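Skitier track pack: README

Skitier is a set of tracks and vehicle tunings for Woltis, the off-road racing game. It needs the base game and nothing else. The Clavel expansion is supported but you don't have to own it.

Contents

The pack holds 19 tracks. Twelve are point-to-point stages and seven are circuits. All of them can be used in time trial, split screen and online races. The circuits also work in elimination mode. The stages don't, as the game has no way of lapping players on an open route.

There are new tunings for the stock buggies and trucks. They lower the top speed a little and give more grip on gravel. If you prefer the original handling, delete the folder called tuning and leave the rest alone.

Installing

Close the game first. Unzip the download and copy the skitier folder into the mods folder inside your Woltis install. Start the game, go to Options, then Add-ons, and tick Skitier. The first load takes longer than usual while the track cache is built. You need 390 MB of free disk space.

If you had a version older than 1.4, remove it before copying the new one. Mixing the two gives you tracks with no checkpoints.

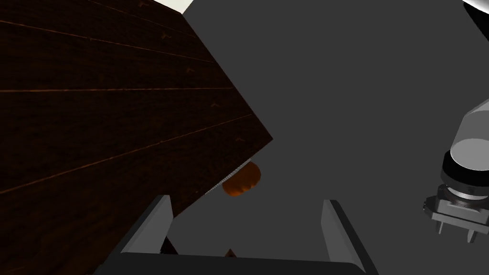
Controllers and wheels

Everything was tested with a standard gamepad and with the Kershaw wheel. On the wheel, set steering rotation to 370 degrees. The default is much wider and makes the hairpins on Stage 8 close to impossible. Force feedback is best left at 50 per cent. Higher settings cause rattling on the cobbled sections.

Keyboard works, but there is no analogue throttle, so expect slower times on the loose surfaces. Keyboard times go on a separate leaderboard.

Online play

Every player in the lobby must have the same version of the pack. The host's version number is shown at the top of the lobby screen. Ghosts from 1.4 can be loaded in 1.5, apart from those for Stage 3, where the second checkpoint has moved.

The test lobby is open on Wednesday evenings from 8pm. New layouts usually turn up there before they go into a release.

Known problems

Split screen drops frames on Circuit 5 when both players are in the tunnel. Turning shadows to low helps.

AI drivers sometimes stop at the ford on Stage 11. Restarting the race clears it.

Replays longer than ten minutes lose their sound.

With Clavel installed, the track list sorts by length and ignores the order you picked. This is a fault in the menu and can't be fixed from a mod.

Reporting bugs

Please give the pack version, the track, the vehicle and whether you were online. Attach the log file from the mods folder if the game crashed. Reports about the base game should go to the Woltis forum.

Licence

You may edit the tracks and share your changes as long as you keep this file with them. Do not sell the pack or include it in a paid bundle. The engine sounds belong to the base game and are not covered.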